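Interior Finishes 2
Handout 5: Setting out and hanging patterned wallcoverings
Module tutor: Hui-mei Chow
Issued 2026-05-08. Replaces the April version, which had the wrong formula in section 2.

1. Terms

Repeat: the vertical distance between one point in the pattern and the next identical point. Printed on the roll label, in centimetres.

Straight match: the pattern meets at the same height on every drop. Every length is cut from the same point in the repeat.

Offset match (also half-drop): the pattern on each drop is shifted by half a repeat against its neighbour. The first and third drops are the same at the ceiling line; the second and fourth are the same as each other.

Free match: no alignment needed. Plain textures and most vertical stripes.

Drop: one full length from ceiling to skirting, before trimming.

Large leaf and branch designs are nearly always offset. The stems are drawn to cross the seam, so a small vertical error shows as a step in the line. On small geometric designs the same error can pass unseen at normal viewing distance.

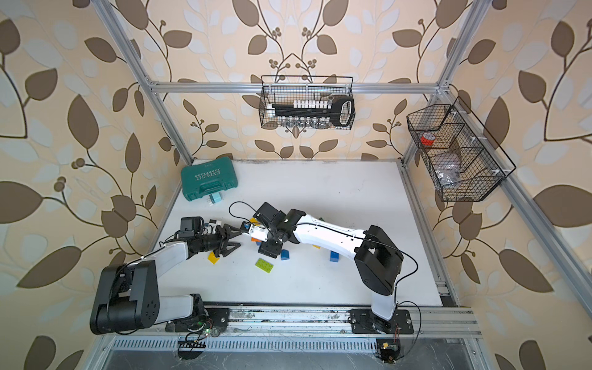 2. Estimating

Measure the wall height in three places and take the largest. Add 10 cm for trimming, 5 cm at each end. Call this H.

For a straight match, round H up to the next whole multiple of the repeat R. The result is the cut length L.

For an offset match, two methods are accepted in the assessment:

(a) Cut all drops from one roll in sequence and round H up to the next odd multiple of R/2. Waste is low when H is already close to that figure.
(b) Cut alternate drops from two rolls, A and B, each rounded up to a whole multiple of R. Discard R/2 from the head of roll B before the first cut.

Drops per roll is the roll length divided by L, rounded down. Do not round to the nearest. For method (b), allow for the discarded piece when working out roll B.

Worked case. The Wadwood practice bay is 2.30 m high and the paper has a repeat of 70 cm, straight match. H = 240 cm. The next multiple of 70 is 280 cm, so L = 2.80 m. A 10 m roll gives three drops with 1.60 m left over. The leftover is short of a full drop but can be used above a door or below a window, provided the pattern point is available in it.

Note that L exceeds H by 40 cm on every drop. On a job such as the Bretport stairwell (see Handout 4) the pattern waste was larger than the trimming waste, and the quotation has to show it.

3. Choosing the start line

Ceilings are rarely level and corners are rarely plumb. The first drop is hung to a plumb line and never to a corner.

Work out where the last seam will fall before marking the first. If the final strip would be narrower than 5 cm, move the start line by half a roll width.

With a large motif, decide which part of it sits at the ceiling. A flower head cut through the middle at the cornice looks like a mistake even when every seam is correct. Moving the cut point down the repeat costs paper on the first drop only.

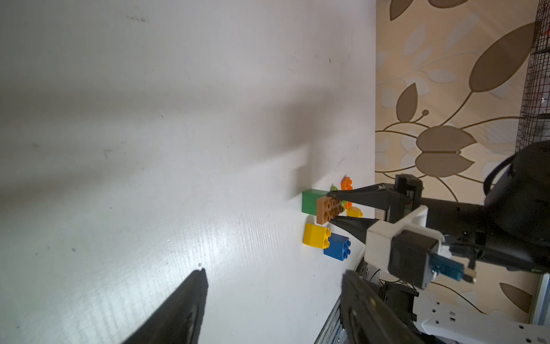 4. Internal corners

Measure from the last full drop to the corner at top, middle and bottom. Cut the strip to the largest figure plus 1 cm. Hang it, press the surplus round the corner, then strike a new plumb line on the second wall and hang the offcut to that line, overlapping the surplus.

Some loss of pattern at the corner is unavoidable. Put it on the wall that is seen less on entering the room. For vinyl-faced papers use overlap adhesive, as ordinary paste will not hold vinyl to vinyl.

5. Shade variation

All rolls for one wall should carry the same batch number. Where this is not possible, change batch at a corner. Pale grounds (cream, beige, stone) show a batch change more than dark ones do – check two rolls side by side in daylight before cutting.

6. Reading and exercise

Murín, Tatiana, "Notes on Pattern and Seam", sections 2 and 3. Copies are in the Flerkivent room.

Exercise: a wall is 4.20 m wide and 2.44 m high. The paper is 52 cm wide, 10 m long, repeat 64 cm, offset match. Find the number of rolls by methods (a) and (b). Show the cut length and the waste per drop in each case. Hand in on one side of A4.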